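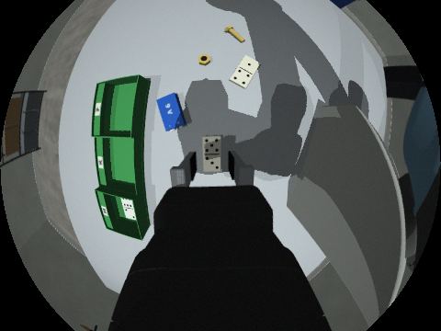
31 May 2021

Progress report — Vokstead after-school tutoring and homework help
To: Etenesh Beyene, grants
From: Noemi Donati

Quick one this period, sorry, we're in the middle of end-of-year stuff. Full budget sheet follows separately once Omprakash has closed the month.

**Where we are**

44 kids signed up, grades three to eight. Most come twice a week. Reading groups running since March at both sites, the library and the Katside community room. Math help only at the library so far. Katside wants it too but we don't have the tutor hours.

Attendance good through April, dropped in May. Baseball, mostly, plus one stretch when the bus route changed and the stop moved across the highway. Parents did not like that and I don't blame them. Chantelle Tshabalala called the transit office twice. We now have a temporary stop on the library side until school lets out. No word on fall.

**Reading**

Third and fourth graders are the strong group. Several moved up a level on the school's own check. Two moved up two levels. The older kids are harder — they'll do homework but don't want to be seen reading out loud. Ottavio tried pairing sixth graders with the little ones as reading buddies and that's the first thing that worked. They read picture books out loud without complaint when it's "for" a second person. We'll keep it going into summer.

Book budget: bought 968 dollars' worth against the 900 in the plan. Overspend is a second set of the chapter books, the first set went home in backpacks and is coming back slowly. Covered out of the snack line.

**Math**

Fractions, fractions, fractions. Fifth grade came in behind on these after a year of mostly remote classes, teachers told us to expect it. We do short drills and then games. Kids stay for the games. Long division is next and I'm not looking forward to it.

Shao worksheets (the ones you suggested in the last call) are fine for grades three and four, too wordy for anyone still learning English. Ottavio is rewriting some with less text. Will share them if they turn out ok.

**Staffing**

Nine tutors on the list, not all of them every week. Lost one to a full-time job, good for her. Two college students leave in June and won't be back untill September. Background checks for the replacements are slow, the county office is backed up. I'd like to pay a little more per hour in the fall and will put a number on that in the renewal.

**Problems**

- Wifi at Katside. Drops whenever the room next door is in use. Landlord says he'll look at it.
- Masks and distance still cut the library room to half of what it holds. There's a wait list for the late slot.
- Permission forms for summer. Over half still missing. Chantelle is phoning families this week.

**Next**

Summer session, mornings only, both sites. Reading buddies at Katside as well as the library. Need a yes from you on moving the leftover travel money to tutor pay — Omprakash sent the form, can you check it reached the right inbox? We'd need an anwser before the summer schedule goes to the tutors.

Call me if anything's unclear, afternoons are bad, mornings fine.

Noemi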